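News from the Juddale collection

Many members asked us at the December meeting what happened with the stone tools from Juddale, so I write a few words about it.

The work on the lower layer is now finished. Annick Bélanger and her group took out 193 pieces of worked stone, and 102 of them come from one small area near the back wall of the rock shelter. Most are flakes and broken blades. There are also 2 pieces of bone with cut marks, which will go to another laboratory because we do not have the equipment to study them here.

The interesting question is who made these tools. For a long time it was believed that people reached this valley only after the ice had gone. The Juddale layer lies under the clay from the last cold period, so it should be older than that. Annick is careful with this conclusion. She told us that a layer can be disturbed by water or by animals, and she wants to see the dates from the charcoal before she says more. I think this is a wise position, even if some of us would like a faster answer.
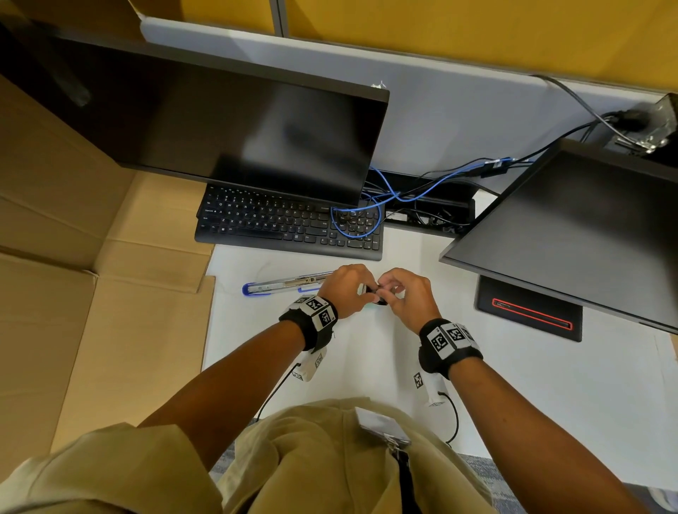
A small dark object held between the fingertips, over a white desk.

Ifor Rees has compared the blades with those from Kaklow, which is 18 kilometers down the river. He finds that the edges were worked in the same manner, with small and regular blows along one side only. At Bilta, on the other side of the hills, the tools are different - larger, and worked on both sides. It is possible that two groups lived in the region at the same time, but it can also be that the stone at Bilta is simply harder to work.

The charcoal samples are with the Van den Broek laboratory and we expect the results in spring. Ifor will give a talk when they arrive, at 7 p.m. in the usual room. Members who want to read his notes on the Kaklow blades before the talk can ask for a copy at the office.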